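Notebooks That Last a School Year: Comparing Covers, Bindings and Paper
Term project report, Business and Design

Why we picked this

Our group goes through a lot of exercise books, and by June most of them look terrible. Covers come off, corners curl and the middle pages drop out. We wanted to find out which kind of notebook holds up best, and whether paying more at the school shop in Dornden makes any difference. It was a great topic because everyone in our year had an opinion on it!

What we tested

We bought notebooks in 5 styles: stapled, glued, sewn, plastic spiral and wire spiral. Three came from the Wiltis range and two were from Cirkach. All were A5 size with lined pages. We handed out 49 notebooks to students, who used them as their everyday book for 14 weeks. Each person filled in a short form at the end, and we got every single one back, which we were really proud of.

We also did a bench test at school. For this we opened each style flat 126 times, then checked the spine and gave the outside pages a gentle tug.

What we found

The sewn notebooks were the clear favourite. No pages came out in the bench test, and students liked how they stayed flat on the desk. Wire spiral came second, but the colour rubbed off the wire and the ends caught on jumpers. Plastic spiral was lighter and kinder to sleeves - a few coils cracked at the bottom of school bags, though.

Glued books were the biggest surprise. They looked the smartest on day one and did the worst by a long way. Stapled books were somewhere in the middle, and they were the cheapest, so they are still good value for a subject with not much writing.

Paper mattered more than we expected. Gel ink showed through on the thinner pages, and left-handed students told us it smudged on the shiny ones.

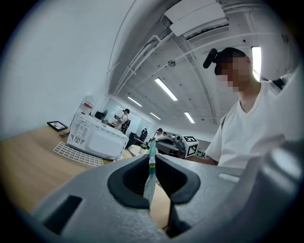

Figure 1. Teal tube held upright in the gripper.

What we would change

Next time we would weigh the paper properly and use one brand for all the styles, so that the binding is the only difference. We would also love to try the recycled notebooks from Chaudhary, which were out of stock when we ordered.

Our recommendation is for the school shop to stock a sewn A5 book and keep the stapled one as the budget choice.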